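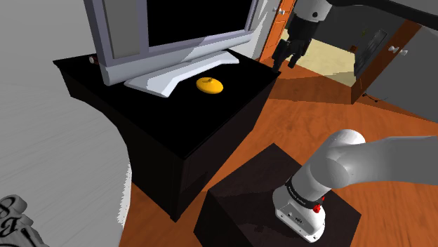 Alistair Halliday wrote in after my last page on the Zoltus practice package to ask whether a complete beginner could get an arm to pick something up off a table in one sitting, or whether he ought to wait until the proper manual is out. Don't wait, Alistair! You can do it in an afternoon, and I'd say you will learn more from fluffing it a few times than from any manual, though I do hope Semple finish theirs soon.

What follows is how I do a simple pick in the simulator, with the Fikon gripper on the end of the arm and the Limercombe room loaded. I've had the trial version since September and have now paid for the full one, so you may take it that I like it, but I'll grumble where a grumble is due.

Before you start

You'll need Zoltus installed and the Limercombe room downloaded separately (it isn't in the main package, which had me hunting through menus for half a morning). It's a big file and the bar sits still for ages near the end. Leave it be and make some tea.

When the room opens, choose the television table from the list on the left and click "Bring arm here". Pick the yellow item as your target. There are smaller things you can choose, but the yellow one is nice and rounded, with a little nub on top, and it shows up beautifully against the black tabletop, so you can always tell where you are.

Step one: send the arm up high

Press Home and let the arm settle. Then raise the wrist well above the table before you move it sideways at all. I used to go straight across because it looked shorter, and I lost count of how often I clouted the television. The simulator doesn't mind, of course, but it does stop and make you reset the whole room, and that gets tiresome.

Step two: open the fingers and come across

Set the opening to 80 on the slider. You can go wider, but at 80 I find there's plenty of room on both sides of the yellow piece without a finger wandering off towards the stand of the television. Now bring the wrist across slowly, with the speed turned down to the lowest mark, and have a look from the side view as well as from above. Things that look perfectly lined up from one view can be a long way out from the other. 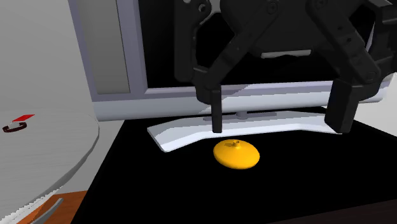
Couldn't you skip all this and let the automatic approach do it, one reader asked under the earlier page, seeing that it's the main thing Semple are charging for? Well, yes, you could, and it is good. I set it going one Sunday and let it run through 200 tries while I was in the garden, and most of them went well. But when it goes wrong you need to know which setting to change, and you'll only know that if you've done the job by hand a few times. So please bear with me, do it by hand first, and then switch on the automatic approach with a clear conscience.

Step three: line up and lower

Turn on the wrist view now. Everything swings round when you do, and left and right may feel muddled for a minute or two, so make one tiny move and watch which way the target goes before you make a bigger one. You want to bring the target between the fingers. It doesn't need to be dead in the middle, as long as neither finger is going to come down on top of it. If one side is very tight, nudge the wrist over by the smallest step, look again, and nudge once more if you have to. 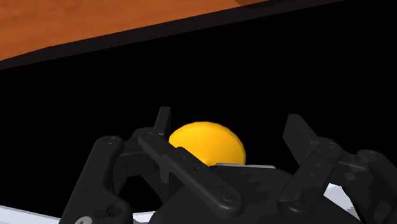
Once you're happy with the gap, lower the wrist with the down arrow, a tap at a time. Keep an eye on the height number in the corner and stop while there's still a little space above the table. The fingers dip slightly as they close, so if they are already at the surface when you begin, they'll press into it and you'll get the red warning. I got that warning a great deal in my first week.

Step four: close and lift

Close the gripper with the force on its middle setting. The top setting is tempting, but on rounded things it tends to squirt them out sideways. When the contact light comes on, wait a moment, then raise the wrist straight up. Don't go sideways until you're well clear.

If the piece slips, the usual cause is that you've gripped it too near the top. Open up, go down one more tap and have another go. If it rolls off the table altogether, press Reset Item and it'll be put back, without your having to load the room again.

Saving your tries

Zoltus saves every attempt unless you tell it otherwise, and the full version holds 2,000 of them before it starts writing over the oldest. That sounds like a lot until you leave the automatic approach running overnight. I'd make a folder for the hand-driven ones and move them there at the end of each session. The export button is under Tools, for some reason, and not under File.

Have a go with the yellow piece until you can lift it without the side view, then try again with the arm starting from the other side of the table.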